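Ticket: Gripper quote for Dromcombe cell - need help to choose before order
Status: Waiting for customer
Queue: Purchasing support, Toivonen
Product: Reser arm, simulation licence (trial)

Opened by customer, Saturday, 09:40

Good morning. We plan to buy one arm for our returns sorting room in Dromcombe and we must fix the budget before the end of May. We are using the trial of your simulator to decide between the two-finger gripper and the suction set. I attach one render from our mixed household test.
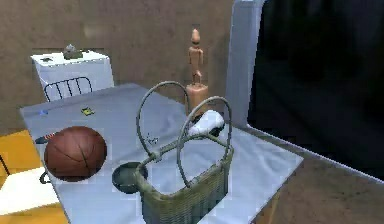
Our question is about the two quotes. The first quote has the two-finger gripper only. The second has the two-finger gripper, the suction set and the tool changer, and it is higher by 1,000 pounds. I could not find in either of them if the simulator licence continues after the trial. Also I do not understand the line "integration, 8 hours". Is it at our site or remote?

In the simulator, the two-finger gripper fails often on the basket. It closes on one handle, the planner then reports a collision with the other handle and the run stops with error 429. The basketball is also a problem: the fingers do not open enough. The mannequin and the bowl are fine.

Reply from support

Thank you for the clear report. Error 429 is only a planner message, it does not mean that the gripper is unsuitable. Two handles which cross each other are difficult for the standard grasp list. Please try this:
1. Open the object settings for the basket and change the collision shape from "hull" to "mesh".
2. Set the approach to "rim" and not "handle".
3. Run the batch again with 200 attempts and send us the log file.

For the ball, please check which fingers are loaded. The trial starts with the short fingers, but your quote includes the wide ones.

The 8 hours are remote. A visit to the site is a separate line and we can add it if you wish.

Customer, 14:15

I have done steps 1 to 3. With "mesh" the loading is much slower, but error 429 did not come back in the batch. Log is attached. With the wide fingers the ball is picked up, although it slips in some runs when the approach is from the side. From the top it is good.

Suction alone did not hold the basket at all. I expected this because of the weave, but I wanted to see it before I spend money on it.

So my present idea is to order the first quote and keep the tool changer for next year. Our colleagues in Pididham bought the changer at the start and they say the cabling was easier to do at once - is it possible to order only the mounting plate and the cable now?

Reply from support

Yes, plate and cable can be ordered without the changer. I have asked sales for a revised quote with these two lines and one day at your site. The licence question went to them also. Please confirm the delivery address and if you need the wide fingers as a spare set.

Customer

Address is the same as on the first quote. One spare set, yes. Please keep the ticket open until I have the licence answer in writing.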